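Checking and replacing the finger pads on the Likstead gripper

The pads on the two black fingers take most of the wear on this cell. Check them every 500 grips and replace them at 1,000, or sooner if a handle starts to turn in the grip. You need a 4 mm hex key, a clean rag and a new pair of pads.

1. Jog the arm to the service position and open the gripper fully.
2. Switch to manual mode and lock out the cell.
3. Wipe both fingers with the dry rag. Do not use solvent – it hardens the pad surface.
4. Look along the inner edges for chips. A small notch near a top corner is fine as long as it does not reach the gripping face.

If the pads pass, restore power and close the gripper on the test pole at 18 percent force. Grip the sleeve, never the bare shaft.

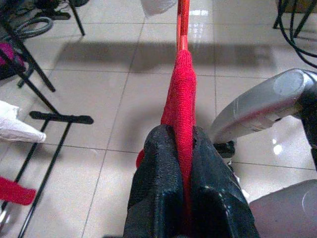 Fingers closed on the red sleeve. Note the worn notch at the upper inner corner of the right finger.

The sleeve should bulge slightly above the fingers. If it stays flat, raise the force one step and try again.

To replace the pads, remove the screws at the back of each finger and slide the old pad up and out. Always change both pads together. Reset the grip counter and write the new count in the Ovel log with your initials. Spare pads are in Precious Mabuza's cabinet, second drawer.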